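Lutdale开放日走了一趟，回来慢慢说

拖了两个多星期才坐下来写这篇，手机里的便签记得乱七八糟，有些地方连自己都要猜半天，大家就当听我聊天吧。

事情是顾思涵（Sihan Gu）先提的。她五月初在群里丢了一张海报，说Lutdale那座老毛纺厂要办开放日，平时锁着的几层楼都开，问有没有人愿意一起去。我当时正在厨房剥蚕豆，手也没擦就回了个“去”。后来丁凤英阿姨也报了名，再后来侯诗雨说她可以开车，这趟就算定下来了。丁阿姨年轻时在纺织厂做过挡车工，一听是毛纺厂，头天晚上特地打电话来问我要不要带手电筒，说老厂房里头暗，得看清脚底下。我说人家现在是开放参观的地方，应该有灯。她还是带了，后来还真用上了，这个等会儿再讲。

从我们这边过去，路不算远，可是最后一段全是两边砌着石墙的小路，会车要倒回去找宽一点的地方。诗雨开得很稳，倒是我坐在副驾驶上一路攥着安全带。快到的时候先看见烟囱，再看见河，厂子就贴着河湾，石头墙被熏得发黑，窗户一排一排的，远看很有气势，走近了才发现窗框的漆都翘起来了，墙缝里长着小蕨类，绿得可爱。大门上方刻着1853，字口还很清楚，旁边停着一辆卖咖啡的小车，香味一直飘到停车场。

我们赶上的是上午十点那一场，带队的是Kenna Crichton，一位头发花白、走路飞快的女士，脖子上挂着哨子，说是怕人走散了，结果整场一次都没吹。她讲话口音重，刚开始我有点跟不上，思涵在旁边小声给丁阿姨翻译，翻着翻着自己听入迷了，就忘了翻，丁阿姨拿胳膊肘碰她，碰了好几回。

第一站是水轮。厂子最早全靠河水带动，水从上游引过来，经过一道木闸门，冲进厂房底下。后来换了蒸汽，再后来换了电，水轮就停在那里锈了很多年，前几年才修好，逢开放日转一转。Kenna把闸门一提，先是听见底下轰的一声，脚下的石板跟着微微发颤，然后那个大家伙才慢吞吞地动起来。有个小男孩捂着耳朵直往他爸爸身后躲，躲了一会儿又探出头来看，特别逗。水气扑到脸上凉丝丝的，带着一点青苔味，我站着不想走，被诗雨拽走的。

接着上楼看选毛和洗毛。以前羊毛一袋一袋从后院吊上来，就从三楼那扇对开的门里拉进来，门外至今还留着吊臂。选毛的屋子朝北，Kenna说北面的光匀，看毛的颜色不容易看走眼。长条木台磨得油亮，我伸手摸了一下，滑得像打过蜡，她说那是羊毛脂一年一年浸出来的。台上摆着几堆原毛，随便摸，有一种短而卷的，捏下去会弹回来，还有一种很长，垂着像头发。丁阿姨每一堆都抓起来搓一搓、闻一闻，最后指着角落里那堆说这个最好，Kenna听了翻译，眼睛一亮，说那正是他们自己留着做围巾的料子。两个人语言不通，就此成了好朋友，后面的路一直并排走。

梳毛间是用手电筒的地方。那间屋子在背阴面，灯坏了一半，梳毛机又大又黑，几个大滚筒上满是细密的钢针，站远了根本看不出名堂。丁阿姨掏出手电往滚筒缝里一照，一圈人都凑了过来，连Kenna也说以后要照这个办法讲。毛从这头进去的时候还是一团一团的，从那头出来就成了薄薄一层，轻得像雾，再被分成一条一条，绕到木轴上去。她让我们每人扯了一小段，在手指间捻一捻，看它怎么从一扯就断变得有了筋骨。我捻得粗一段细一段，诗雨捻得倒是漂亮，她说是小时候帮外婆搓麻绳练的。

楼梯拐角处有一间小陈列室，挂着过去工人的合影和几本工资簿。工资簿我看了很久，字写得极工整，一页一页都是名字，后面跟着几个先令几个便士，有一行被墨水划掉，旁边注着“病”。我不太会形容那种感觉，就是隔着玻璃忽然很想知道这个人后来好了没有。
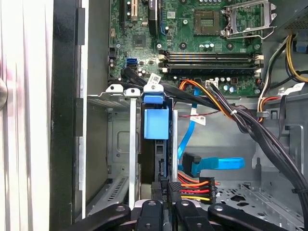 再往上是织布间，整个厂里最吵的地方。发耳塞的时候我还觉得有点夸张，等织机一开，才知道一点不夸张，人跟人面对面喊都听不见。梭子来回打，快得只剩一道影子，整层楼板都在抖，我感觉后槽牙也在抖。Kenna比着手势给我们表演当年女工的“唇语”，嘴张得很大，眉毛眼睛一起用力，居然真能猜出几句，大概是“茶好了没有”之类的。丁阿姨笑得不行，等机器停下来，她说她们当年也是这样，下了班回家跟家里人讲话还收不住，嘴巴张得老大，被婆婆说像条鱼。

织机旁边坐着一位老先生，是中国人，叫彭宝山，退休以后跟着女儿住到附近，闲不住，就来这边学修织机，一学就学了8年。他戴着套袖，手指上全是机油，见到我们高兴坏了，拉着丁阿姨问从前在哪个厂、开什么机型，两个人一对，居然用过同一种布机！后来差点就不走了，Kenna在楼梯口等了又等。彭师傅给我们看他换下来的旧零件，有一块打梭的皮子，磨得薄薄的，他舍不得扔，收在饼干盒里。他说修老机器急不得，先听，听出来哪里不对再动手。我问他怎么听，他想了想说，你天天听，哪天它不高兴了你就知道了。

整个参观走下来两个钟头多一点，我的脚已经有些抗议了。好在楼下就是茶室，叫Tevine，原来是厂里的染料库，墙上还留着一块一块洗不掉的靛蓝色，老板索性没有粉刷，在旁边挂了几盏小灯，很好看。我们点了3份司康，心想四个人分分就够，端上来才发现尺寸比拳头大，配的黑醋栗果酱酸得人一激灵，思涵一个人吃掉了大半罐。丁阿姨喝不惯加奶的茶，自己从包里摸出一小袋茉莉花茶，跟店员要了壶热水，店员好奇地闻了闻，她就又分了人家一小撮。

吃饱了去逛厂里的小店。毯子是真漂亮，价钱也是真不客气，我摸了一条灰绿格子的，看了眼标签又轻轻放回去。后来买了2团纱线，是用本地羊毛纺的，颜色叫什么我忘了，像下过雨的石墙，偏一点点褐。纸标上印着Droro，是养这群羊的农场。诗雨买了块羊毛脂香皂，味道比想象中好闻。思涵什么都没买，出了门走到停车场又跑回去，抱着一条毯子出来，谁也不许问价钱。

下午两点多我们沿着河走了一小段，往上游去看引水的石坝。路边的熊葱开成一片白，味道冲得很，有人牵着一条湿漉漉的大狗从对面过来，狗抖了诗雨一裤腿的水。石坝不高，水漫过去像一匹拉平的布，旁边有条给鱼走的台阶，我们趴在栏杆上看了半天，一条鱼也没等到。

给想去的朋友几句实在话。鞋底一定要防滑，水轮那一层的石板是湿的。楼梯又陡又窄，扶手只有一边，老人家最好安排在前面慢慢上，丁阿姨腿脚算利索的，上到顶层也歇了两回。带小孩的话，织布间的耳塞记得多要一副，孩子玩着玩着就掉了。茶室中午要排队，十二点以前进去比较从容。停车场小，晚来的车都停到村口去了，走过来要过一座桥，风景倒是好，不赶时间的话停那边也蛮舒服。开放日不收门票，门口有个捐款箱，看完觉得值就放一点。

还有一件小事。临走的时候彭师傅从楼上追下来，塞给丁阿姨一只旧梭子，木头的，两头包着铁尖，说是修不好的，留着做个念想。丁阿姨推了半天才收下，一路抱在怀里。前两天我去她家送粽叶，看见那只梭子摆在电视柜上，旁边放着她年轻时在车间门口拍的照片，她非要我再坐一会儿，把那天的事又从头讲了一遍，讲到水轮的时候还站起来给我比划有多大。

那2团纱线我已经起了针，打算织一副露指手套，织到虎口那里拆了两次。秋天他们好像还有一场，主要看染色，彭师傅说到时候会给丁阿姨打电话，等有了准日子我再来这里告诉大家。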